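**PRESS RELEASE – January**

# Justance opens a lending shelf for play kitchens in Wosness

*Families and childminders can now borrow a full kitchen for four weeks*

WOSNESS – The toy library Justance has extended its collection with a new section only for kitchen play. It carries the name Todska and it consists of 30 boxes, which can be borrowed by families, childminders and playgroups in Wosness and the villages nearby. Every box stays with the borrower for four weeks and can be renewed one time if no other family is waiting.

Last year Justance made 1,953 loans. Building bricks and railway tracks were for a long time the most wanted items, but in the last months the staff noticed that more and more parents asked for pans, plates and food. Until now these things were kept in mixed baskets, and a child would often take home a pan without a spatula, or five tomatoes and no bowl.

"A kitchen is a place where something has to be done," says Halima Kimaro, head of the lending service at Justance. "The banana must be peeled, the guest has ordered toast and the strawberries should be washed before. When parts are missing, the children will find a solution, of course. But we wanted to give them a good beginning."

The boxes are put together according to four themes: breakfast, soup, baking and snack. The snack box was the first to be finished, and it is also the one with the most colours. A frying pan and a green slotted spatula belong to it, as well as a mint-green colander, a measuring cup, a lavender plate and a small light blue bowl. For the food there are strawberries, a slice of citrus fruit and a peeled banana. The ketchup bottle carries a Heinz label, and the toaster oven is black with silver trim.

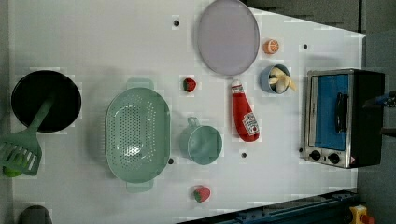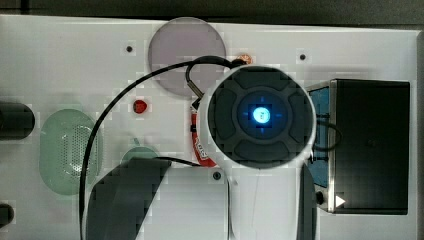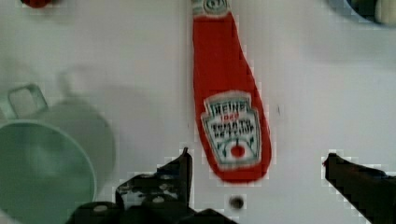

*At the white table, Justance, Wosness.*

The selection was made together with the educator Brigitta Frei, who has worked with children between two and six years for a long time. She asked for pieces which are large enough for small hands, and she also asked for fewer of them. In her opinion a box with too many pieces is quickly turned over on the carpet and then left there.

"I prefer one plate that is really used to a whole dinner service," says Brigitta Frei. "With one plate the children have to speak with each other. Who is eating first? Can we share? And it is also possible to tidy everything up again before supper – this is a point that the parents mention to me very often."

For the tidying, Justance has made a contents sheet for every box. The pieces are drawn on it in outline, so that children who cannot read yet are able to help. The sheet is fixed on the inside of the lid. Larger pieces such as the toaster oven should be put in first and the pan next to it. The fruit goes into the colander, where it is found again easily. If a piece is lost at home, it is enough to write this on the back of the sheet. Justance does not ask for payment for a single lost strawberry, but it would like to know about it.

After each return the pieces are wiped with warm water and mild soap and left to dry on a towel. Families are kindly asked not to put them into the dishwasher. The pieces should also stay away from real hobs and ovens, and the toaster oven is for play only.

Playgroups can borrow up to 8 boxes at the same time when they reserve two weeks in advance. For them there is an additional folder with simple play ideas, for example a café with a handwritten menu, or a breakfast for the teddy bears. The folder was written by Brigitta Frei and can be copied freely.

In the spring Justance plans a fifth theme, the market stall. Halima Kimaro is still looking for a suitable pair of scales and for baskets with a firm handle. "We have tried several baskets and the children were very honest with us," she says. Suggestions from parents are welcome at the lending desk.

**How to borrow**

The Todska boxes are included in the normal membership of Justance. New members can register directly at the desk and take a box home on the same day, as far as boxes are available. The soup theme is at present the most reserved one, so a short enquiry before the visit is recommended.

**Contact for the press**

Halima Kimaro
Lending service, Justance
Wosness

Visits by journalists are possible in the mornings from 9.30, after agreement with the lending desk.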